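**Painting foam blocks for a shop display — brush or spray?**

**tallgrass_nk** — 05/09/2019
I'm making a set of plain upright blocks for a window display at a friend's shoe shop. They'll stand on end with shoes on the shelf behind them. I want them all one color, a dusty flat pink, and I want the corners crisp. I have one test block cut from dense foam and a second one folded from heavy card. Tried a brush on the foam and got streaks. What are people using? I don't own a sprayer and would like to keep it that way.

Nurhan Kozan

**millroad8**
Foam roller, the small smooth kind. Brush marks are always going to show on a flat finish, especially with a window on one side. Two coats of primer, sand with 200 grit, then two thin color coats. Don't press on the roller near the corners or you get a ridge.

**E_Howells**
I'd skip foam completely. I did 34 of these for a school fair in March and the foam ones were worn at the corners before we had finished unloading the van. Card, scored on the back and folded, gives you a straighter corner than anything you can cut. It also stores flat.

**millroad8**
Card dents if you look at it wrong. Foam with a decent primer is fine.

**E_Howells**
Fine until someone drags one along a door frame. Card dents, yes, but you can put a sheet of something stiff inside each face. I used offcuts from picture framing.

**pascal_bins**
What primer is on the foam? Anything in a spray can may eat it. I lost a whole block that way. Water-based only, and test the back first.

**tallgrass_nk**
It's the Tonitz water-based one, brushed on. No melting. The paint on top is Kuverum matte, mixed at the counter from a swatch. It looks lighter on the side that gets the light than it did on the swatch, so I may go one step darker.

**millroad8**
Don't change the color yet. Flat pink does that on any block with a corner toward you, one face always reads paler than the other. Put it in the actual window before you buy more paint.

**pascal_bins**
Agree with that. Shop lights will change it again. Also ask what bulbs they have.

**tallgrass_nk**
Good point, I'll take one over. For the edges, has anyone tried paper tape under the paint? The corners are what people will see first.

**E_Howells**
Tape works on card. Fold it over the outer corner, rub it down with the back of a spoon, paint over. On foam it lifts after a week or two. I know I sound like a broken record, but go with card. If you want my score pattern I can post it, it's for a block 8 inches wide with a 1/2 inch glue flap.

Eifion

**millroad8**
On foam use lightweight filler on the corner instead of tape. Wipe it on with a finger, let it dry overnight, sand with a flat block and never with your hand. I've had 6 of mine out on loan for two years and the corners are still good.

**E_Howells**
Two years on loan to who, a museum? — We'll have to disagree on this one.

**tallgrass_nk**
Please post the pattern, Eifion. I'll make one more of each and let the shop pick. Rolling instead of brushing this time either way.

**pascal_bins**
What kind of streaks do you mean, and where on the block are they?

**tallgrass_nk**
Streaks are on the paler face, mostly up and down through the middle. 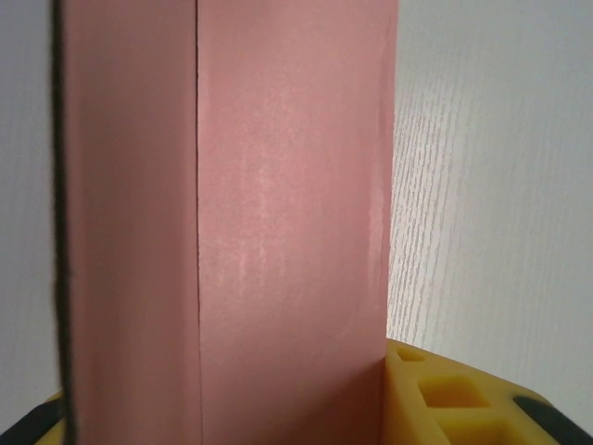
*Pink block, corner on, pale streaks on the right face*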